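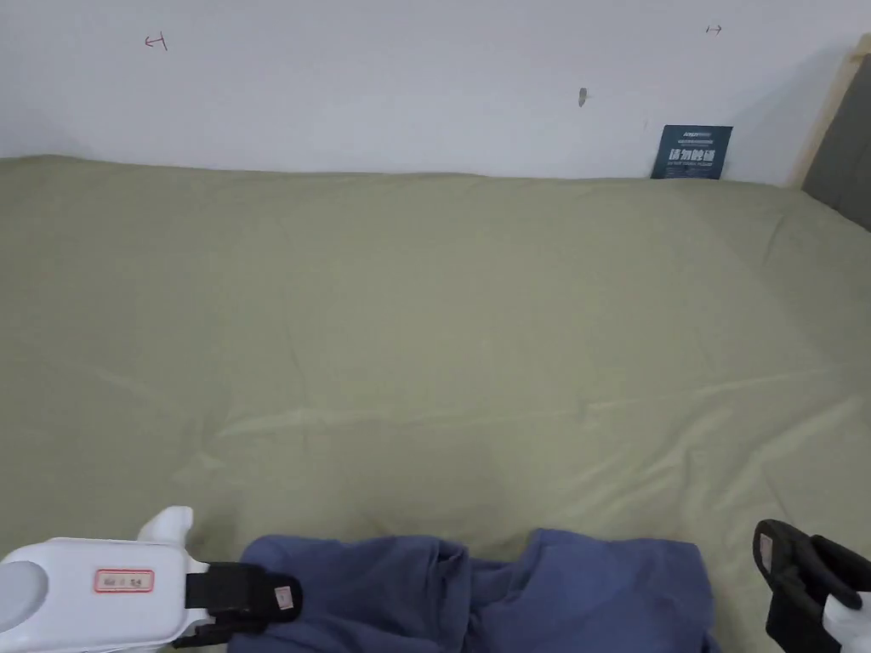
The green sheet against the wall, with the blue 请勿触碰 ("please do not touch") card standing on it.

Mesari Bed Set: notes for users

Maintained by Omolara Yusuf
Last edited 28 April 2020

What this is

Mesari is a picture set of one bed and the small things that end up on it. It is meant for people working on bed making, folding and clearing a bed before it is made. It replaces the older Pilton folder, which had the same subject but mixed several rooms together.

Contents

The set has 85 items in 4 folders:

sheet/ the fitted surface, smooth or creased
cloth/ cloths on the bed, crumpled or spread
small/ phones, clips and other small things
edge/ headboard, wall and the far side of the bed

An item can be listed in 2 folders if it suits both. The index file gives the main one first.

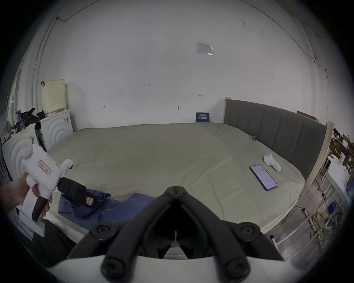

Blue cloth at the near left, lit phone and a small white rounded object on the right, grey headboard beyond them.

Labels

Sheet color is written as "green" everywhere. It looks sage in some pictures and closer to khaki in others, and the early labels used both words. Please keep to "green" in new ones.

A crease gets a label only if it runs across the middle of the sheet. Folds near the border are left out.

Cloths are "crumpled", "spread" or "partly spread". Signs and cards count as fixed things and are not to be listed as clutter.

Known problems

Small clips are easy to miss near the headboard. The Kerslake labels skip them completely, and version 3 has not fixed this yet.

Corrections go in notes.txt, one per line, with the item number first.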